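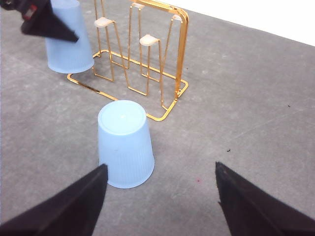 Prelow 80 Folding Movie Screen with Legs and Carry Bag
Item no. 3488
Made by Girnell. Sold and shipped by Arruda.

The Prelow 80 is a folding projection screen for people who show movies in places that don't have a screen on the wall. It measures 80 inches corner to corner, in the widescreen shape that most movies and TV shows use now. The frame folds up, the screen surface snaps onto the front, and the whole thing goes into one bag that fits in the back of a small car.

We sell most of these to film clubs, libraries and schools. Families buy it too, mainly for the yard in summer. If you have a room where the screen can stay up all year, a fixed frame costs less and gives you a flatter picture, and you should look at those first.

What you get

Folding frame, one piece
2 legs with feet
Screen surface, matte white, front projection
4 guy lines with stakes
Carry bag with shoulder strap
Pouch of spare snaps
Printed instructions

The projector, speakers and cables are not included. A rear projection surface is sold separately and fits the same frame. The black side drapes from the older Prelow do not fit this model.

The screen surface

The surface is Drillero cloth, a matte white material with a black backing. The backing keeps light from a window or street lamp behind the screen from washing out the image. Matte white doesn't boost brightness the way silver surfaces do, but the picture looks the same from the side seats as it does from the middle. For a group sitting in a wide row this matters more than a little extra brightness.

There is a black border on all four sides. Let the edge of the image fall slightly onto it. It soaks up the spill and gives you a clean edge even if the projector isn't perfectly square to the screen.

Fold the cloth with the white side in. Creases from storage show up in bright shots, especially snow and sky, and they mostly pull out once the surface has been on the frame for an hour. Don't iron it. If it gets dirty, use a soft cloth and plain water, then let it dry completely before it goes back in the bag.

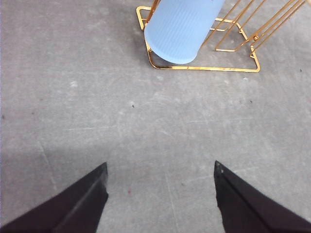

Older movies made before widescreen will show with black bars at the left and right, and very wide ones will have bars at the top and bottom. This is normal. Some of our customers hang a strip of black felt over the unused part of the screen to hide the bars, and the snaps along the border will hold it if the felt is thin.

Choosing a projector

A projector rated at 800 lumens is enough for this screen in a fully dark room. With some light in the room, or outdoors before full dark, you will want a good deal more. No screen of this type will give you a watchable picture in direct sun, and we would sooner say so here than take the return.

Check the throw distance before you order. The maker of your projector will have a chart or calculator for it. Find the line for an 80-inch image and measure your room. Short throw models sit close to the screen and show every ripple in a cloth surface, so if you own one, take extra care to pull the surface tight.

Sound is usually the weak point at a portable show. The speaker in a small projector points at whoever is sitting next to it. Put a separate speaker under or beside the screen, so the voices come from where the actors are.

Setting up

Two people can put the Prelow up without a ladder. One person can do it indoors with some patience. Unfold the frame flat on a clean floor or a tarp, with the hinges facing up, and press each hinge until it locks. Start the snaps at the corners, then do the middle of each side, then fill in the rest. Going around from one corner pulls the cloth crooked and the last few snaps won't reach.
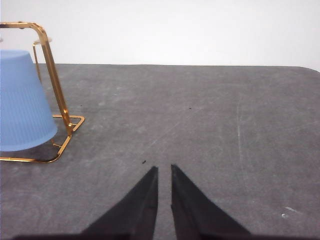
The legs attach last, with the frame still lying face up, and each one is held by a pair of thumbscrews. They are small and dark, and hard to find in grass or on carpet, so put them in something as soon as they come out of the pouch. A plastic cup will do. Tighten the screws by hand only. Pliers will strip the threads, and we don't cover that under the warranty.

Stand the screen up with one person on each leg. Indoors, turn the feet so the long side points toward the audience. Outdoors, always use the guy lines, even if the air is still. A screen is a sail. Take it down if the wind picks up, and never leave it standing overnight.

Storage

Keep the bag somewhere dry. Garages are fine if they don't flood. If the frame has been out on wet ground, wipe the hinges before folding. They don't need oil, and oil will find its way onto the cloth sooner or later.

Common questions

Can I hang it instead of using the legs?
Yes. The top bar has two eyelets. Use hooks rated for more than the weight of the screen, and hang it from something solid, not from ceiling tile.

Will it work for 3D?
Not with projectors that need a silver screen. The kind that use powered shutter glasses work fine.

Can I buy the cloth by itself?
Yes. Replacement Drillero surfaces are kept in stock for this frame. Have the item number ready when you order, as the cloth for the previous Prelow has its snaps in different places.

Do you rent these?
No.

Returns and warranty

Unused screens can be returned in the original bag and box. Once the surface has been snapped on we can take it back only if there is a fault. Girnell covers the frame and hinges against defects. Stakes, snaps and the bag are treated as wear items. Orders placed in October tend to ship slower than the rest of the year because of the Halloween shows, so order early if you have a date to meet.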